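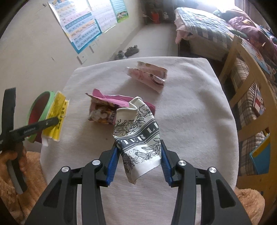 By the Clolside home page desk, February

Snack tables get messy from the top down. Wrappers go first, before you touch a dish or a cushion. Pick each one up by a corner with the open end up, so crumbs stay inside, and feel for a spoon before it goes in the bag. Spoons get folded into packets more often than you'd think. Anything printed that you want to keep, such as a card or a box panel, goes to one side. 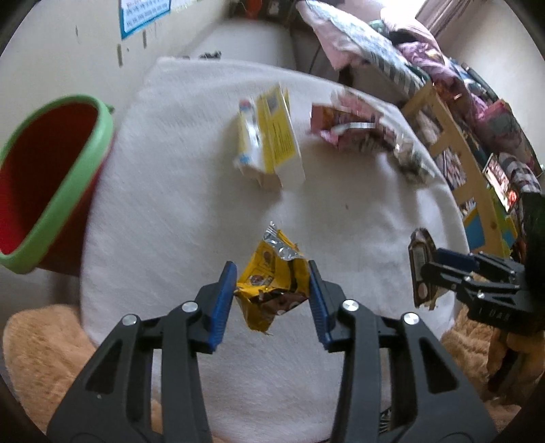 Fleece table covers hold on to crumbs, and a wet cloth only pushes them deeper. Shake the cover outdoors, then brush it in one direction with a dry clothes brush. Foil packets torn open at the top, like the yellow one, leave jagged points that snag the pile, so fold them over before you set them down. Wash the cover cold every 14 to 16 days and dry it flat. Leave it 24 hours before putting it back on the table.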